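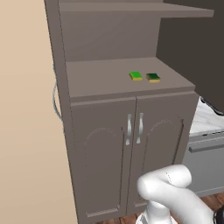 Packing Up a Kitchen: Your Questions, My Answers

5 min read

I've moved 26 times (Army kid, then restless adult), and the kitchen is still the room that gets me every single time. These are the questions that land in my inbox most since I started writing about our move from Bindo to Odine last April.

When should I start?

Two weeks out, if you can stand it. I start with the stuff I'd be embarrassed to admit I own – the fondue set, the cake pans shaped like things, the fancy glasses that come down once a year. You won't miss any of it. Plates and the coffee maker stay put until the very last morning, and I mean the LAST morning.

Do plates go flat or on their edge?

On their edge, like records in a crate! I stacked mine flat for years and lost a few every time. Wrap each one, stand them up snugly, and stuff the gaps with dish towels. You have to move the towels anyway, so you may as well put them to work.

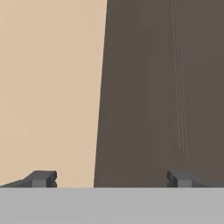

Bowls are a bit more forgiving. I nest them in small stacks with a sheet of paper between each, then lay the whole stack on its side.

What about the spice drawer?

Oh boy. Be brutal. If you can't remember buying it, toss it. Whatever survives goes in a zip bag, lids taped, and the bag rides upright in a pot. I once opened a box in Duan and found turmeric in absolutely everything, including a toaster I then had to explain to my mother-in-law.

How big should the boxes be?

Smaller than you think. Books and dishes want small boxes, and the big ones are for bedding and lampshades. If you can't lift it without making a noise, take something out.

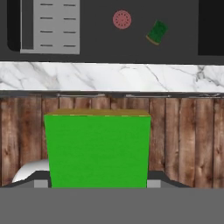
Green for kitchen, if you like sorting by color.

I do like sorting by color, by the way. Every room gets one, and I stick a matching sheet of paper on the door at the new place so whoever is carrying doesn't have to holler for me.

What goes in the first-night box?

Two mugs, two forks, a sharp knife, a sponge, dish soap, paper towels, the kettle and something salty. Mine rides up front with me. On the drive to Stetarari I let it go in the truck and we ate cereal out of a measuring cup, so now I'm strict about it.
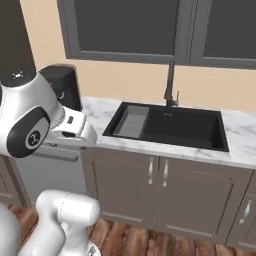
Should I wipe down the cabinets before I unpack?

Yes, and do it before the truck shows up if you get the keys early enough. Warm water, a drop of dish soap, then leave the doors open while you go find lunch. I put liners in the drawers too, but I skip the high shelves and have never regretted it.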